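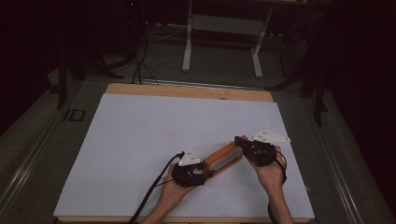
Pikon Immigration Paper Keeper
Item 1935
Sold by Nomport Paper Goods, Hallutton

I started making the Pikon after my own green card interview, when I was sitting in a hallway with a grocery bag full of papers on my lap and couldn't find my marriage certificate to save my life. It was in there (stuck to the back of a phone bill), but I didn't find it until the officer had already called us in. I went home and sewed the first one that weekend out of an old rain jacket. It was ugly and I loved it!

What you get is a zip-around folder with 8 full-size pockets, each one with a blank label window so you can name it whatever you like. I know other folders come with printed labels, and I tried that, but a work visa renewal and a citizenship application and a petition for your mother are such different piles of paper that the labels were wrong for half the people who bought one. So now they're blank and I throw in a sheet of stickers. Mine say things like "Taxes," "Old Passports" and "Stuff They Asked For Twice."

Details

Color: navy, gray or dark green
Pockets: 8, open at the top, clear fronts
Holds: letter-size pages lying flat, no folding
Photo sleeve: one, for passport-style photos
Passport slots: 3
Closure: two-way zipper on the long sides, with a pull big enough for cold fingers
Strap: removable, goes over the shoulder
Care: wipe with a damp cloth, please don't put it in the washing machine

The passport slots are snug on purpose. A thin passport slides right in, and a fat one with a bunch of visa pages takes a little wiggling the first few times, then the fabric gives. If you're carrying more than three, the extras fit fine in any of the big pockets.

The back pocket is for copies. I'm a huge believer in copies. Make one of everything you mail, including the check and the envelope, and put them in the order you sent them. If a letter comes later asking for more evidence, you'll want to see exactly what you told them the first time, right down to how you spelled your street.
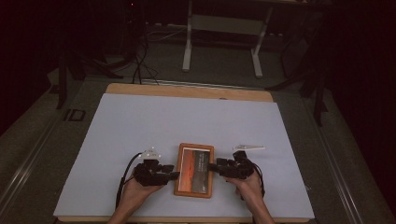 People also ask me where the travel history goes, and I'd give it a whole pocket. Every trip out and every trip back, with the dates. I keep mine on one handwritten page and add to it when I'm still at the airport waiting for my bag, and when I finally filled out my citizenship form that page saved me days of digging through old emails. There's a blank trip log tucked in with every folder now. If you run out, write to me and I'll send you the file so you can print more.

One thing I need to say plainly: I sell folders. I'm not a lawyer and I can't tell you which form you need or whether you should mention that job from years ago. I get those emails every week and I do feel for you, but please take that question to an immigration attorney or an accredited representative. Bring the folder with you, though. The meeting goes a lot faster when you can just hand over the lease.

Changes to this version

The zipper is new as of 3/10/22. The old one snagged at the corner near the strap, and several of you wrote in about it, some of you more politely than others. If you have a folder with the old zipper and it's giving you trouble, send it back and I'll replace it, no receipt needed. Folders with the new zipper have a gray pull. The old pulls were black.

Also, the dark green came out a shade darker than the last batch. I like it better, but if you're trying to match one you bought for your spouse last year, it won't match.

Ordering

I ship from Hallutton. If you live near Bloxham you can pick yours up at the counter there and skip the postage, just choose "Bloxham pickup" when you check out. Groups get a lower price starting at 10 folders, and that includes citizenship classes, libraries and law clinics. Mix the colors however you want.

Returns are fine as long as the folder hasn't been written on. Please check every pocket before you mail it back! In February I had to overnight a birth certificate to a very worried customer.

Gray is out of stock until the next batch is sewn. Navy and dark green are ready to go.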